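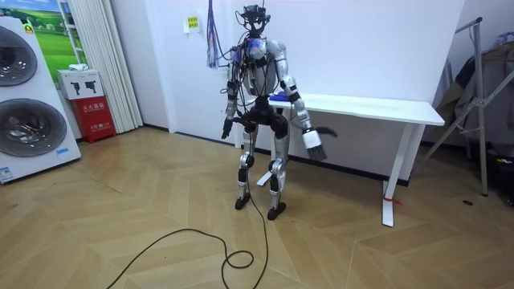

Gistcombe does laundry and room cleaning for guesthouses and small clinics. Two sites, Kestley and Eynon. Been going since before most of us had email. For a long time the kit was a van, a folding table and whoever turned up at 6. Now part of the team at Kestley is a robot called Ista, silver and black, stands in the practice room by the washer-dryer with a long black power cable looping over the floor. Mind the cable. Visitors always look at the hands first. Staff look at the cable.

What we do

Sheets, towels, uniforms, then the rooms themselves. 311 rooms a week across both sites in the busy months. Pickup before noon, back next day. Small jobs welcome, no contract needed under 300 items.

Why automation

Wrists and shoulders, mainly. Wiping down and folding is the same movement all shift and people were going home sore. We asked the crew which jobs they'd hand over first. Tables and cloths won by a mile. Driving came last, everybody likes the van.

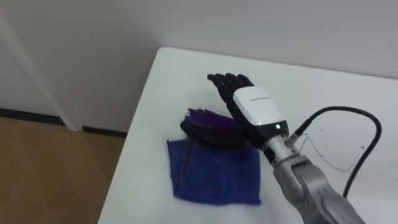

So that's where Ista started, surface work and cloths. Slow. Slower than any of us still, and we dont pretend otherwise. Tudur Hughes runs the training side, he came up through the folding tables himself and did 3 years on nights before that.

What changed for staff

No jobs cut. That was put in writing in March, before anything got plugged in, and it's pinned up in both break rooms. Hours are the same. Two people moved off folding and into training and checking, with a raise. Some of the crew love it, a couple would rather it went back where it came from, and they say so at the monthly meeting. Fine by us. We changed the shift plan twice becuase of what they said.

Checking is the new skill really. Corners, smears, bits left behind. You need a good eye and you need to be willing to stop the robot and say no, again.

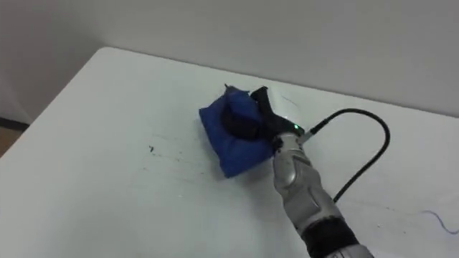

Anybody on shift can stop it, first day or tenth year. No form to fill in, just tell Tudur after.

Working here

Both sites hiring most of the year. Paid training, shoes provided, lunch on long shifts. No tech background wanted or needed. Ask at the Kestley front desk or ring Eynon before 2.

Page updated Apr 24, 2019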